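Thread on the drive down from Ternosa to Dimunora, for anyone planning the same route in the off season. 1/8

We left Ternosa just after 7 am with a full tank and a bag of rolls from the bakery by the bus station. It's 163 miles to the coast and there are only two petrol stations after the first hour. Fill up before you go. 2/8

The road climbs to 2,000 feet and stays there for a good while. Fog the whole way over. We saw one lorry and plenty of goats – nothing else until the reservoir. 3/8

Lunch was at a roadside café run by Sebastião Vieira. Bean soup, bread, coffee, cash only. He told us the lower road had been shut since November and sent us round by the old quarry. Added 40 minutes but the views were better. 4/8
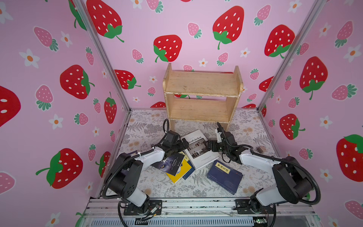 Skladfabriken and other books, strawberry walls behind.

Got to Dimunora at dusk. We'd booked the Kohlhase guesthouse, second floor, back room. Clean, small, radiator that knocked all night. Breakfast included, and they do proper tea if you ask. 5/8

Walked to the harbour before bed. Most places were closed apart from a pizza place and a bar showing football. Pizza was fine. 6/8

Next morning we did the lighthouse path. The sign says 900 metres from the car park – it felt longer with the wind in our faces. Wear boots, the last bit is all loose stone. 7/8

Took the ferry back across the bay instead of driving over the top again. Car goes on first, foot passengers after. Buy the ticket at the kiosk, the machine wouldn't take my card. 8/8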